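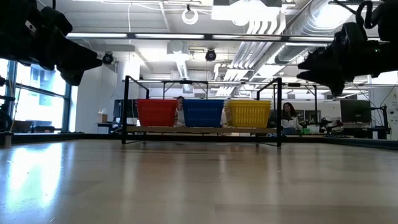
Vol. 2, No. 66

Category: Company News / Automation / Workplace

Festura Moves Sorting Work at Dunberg Site to Two-Arm Robot Stations

DUNBERG, 11/4/20 – Festura today announced that small-parts sorting at its Dunberg site is being transferred to two-arm robot stations. The change affects 66 employees in sorting, packing and returns. No positions are being cut as part of the transfer, and pay grades stay as they are until the next scheduled review in March.

Each station pairs two grippers with a wooden worktable and a black metal rack at the far edge. The rack holds red, blue and yellow plastic baskets side by side on a single shelf. Color determines the destination: red for returns, blue for stock, yellow for items that need a person to look at them. The same color code was used on the manual line, and the labels in the warehouse system have not changed.

"We kept the baskets and the codes and changed who does the reaching," said Dorota Pawlak, operations manager at Dunberg. "An operator who knew the old bench can read the new one."

Under the manual process, sorters stood at the bench for a full shift and lifted each item across the table. At the new stations they start the run, clear stops and handle the contents of the yellow basket. Seated work is permitted for these tasks. Operators rotate between station duty and packing every two hours, and the rotation plan is posted by shift.

Training takes two days. The first covers safe entry to the work area, stop controls and restart procedure. The second is spent at a station with an experienced operator. Employees who do not want station duty may apply for transfer to packing or receiving, and requests received before the end of the changeover will be handled in order of seniority.

The control software was supplied by Sikora. It logs stops, restarts and items sent to the yellow basket. Logs are kept by station and are not linked to individual operator accounts. Access is limited to maintenance and the shift lead.

"The early stop reports were mostly about items that lay flat on the table," said Kumiko Yagi, automation engineer at Festura. "We changed the approach angle and lowered the closing speed. Thin packaging still goes to a person."

Items with thin or open packaging will remain in manual sorting. The existing bench for this work stays in place. A decision on similar stations at the Plevach site has not been made.

Festura stores and ships spare parts for commercial kitchen equipment and operates sites in Dunberg and Plevach.

Related news
Plevach Receiving Dock Reopens After Floor Repairs
Festura Updates Shift Rotation Rules for Packing Staff
Sikora Named Control Software Supplier for Dunberg
Returns Labeling: Changes for Commercial Customers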